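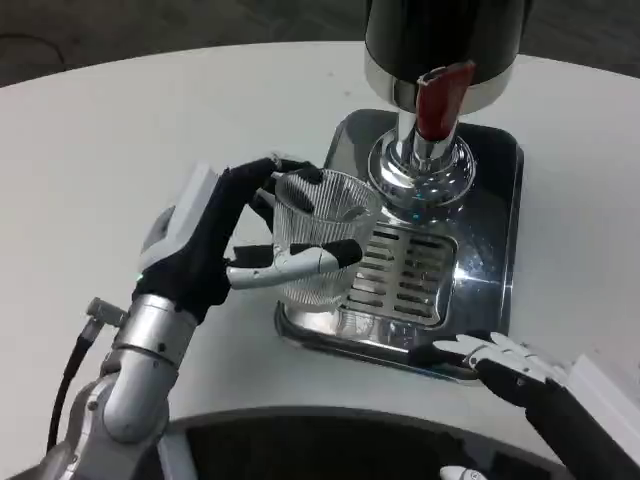
Re: [points-and-nights] Using up Skiriria nights before they go

From: Rosimeire Guerra
To: points-and-nights list

Tainá Camargo wrote:

> Has anyone managed to book the Skiriria place in Gremville with
> points lately? I've got enough for five nights, or I had when I
> looked at breakfast. The website shows plenty of rooms for cash
> and none at all for points, whichever week in September I try.
> The woman on the phone told me to keep checking. Is there a
> knack to it, or do I just keep pressing the button until one of
> us gives up?
>
> Also, does the breakfast come with a points booking? I've seen
> both answers on the same page.
>
> Tainá

Hello Tainá,

There is a knack, though it took me most of last winter and a good deal of muttering to find it.

The points rooms at Gremville are all the plain doubles at the back. If you leave the room type on "any", the website kindly offers you the sea view suites first, decides you can't have those for points, and then tells you the hotel is full. Choose "standard double, courtyard" yourself before you put the dates in. I did this for a week I'd been refused the night before and got four nights out of the five. The fifth I paid for, through gritted teeth.

Try two nights at a time as well. A single full night in the middle of your dates will sink the whole search, and it won't tell you which one. I ended up with two bookings side by side and rang the hotel itself (the desk, not the points line) to ask them to keep me in one room. They did it without a murmur. Érica Lacerda had the same trick refused at the Medeiros hotel, so I can't promise it works everywhere.

Breakfast: no, unless you're in the top tier, in which case you already get a biscuit and a letter from the manager. I paid for it on the first morning and then walked down to the bakery by the ferry steps for the rest of the stay. Better coffee, and you get to watch people miss the ferry.

Two things to look out for. There's a "resort contribution" payable at the desk even on a free night. I have yet to find the resort. Mine came to 105 for the stay, and it's mentioned on the booking page in a grey so pale that I took it for a mark on my screen. Ask for it to be itemised, as Anselmo Mendonça was charged for a spa that was shut for repairs and got that part back.

The other is the cancellation rule. Cancel in time and the points come back, but they come back with their old expiry date. If they've gone past it in the meantime, you get a very polite email and nothing else. I lost 591 that way and still have the email.

If Gremville won't budge, Albertina Brandão swears by the Grerkance, two stops up the coast road. It's in the same scheme, and it's usually cheaper in points, with smaller rooms and a pool — well, she calls it a pool. I'd still hold out for Gremville and try early in the morning. My four nights turned up at ten past six, when I was only awake because of the cat.

Let us know which dates you get. I'm after the last week of September myself, so I'd be grateful if you could want a different one.

Rosimeire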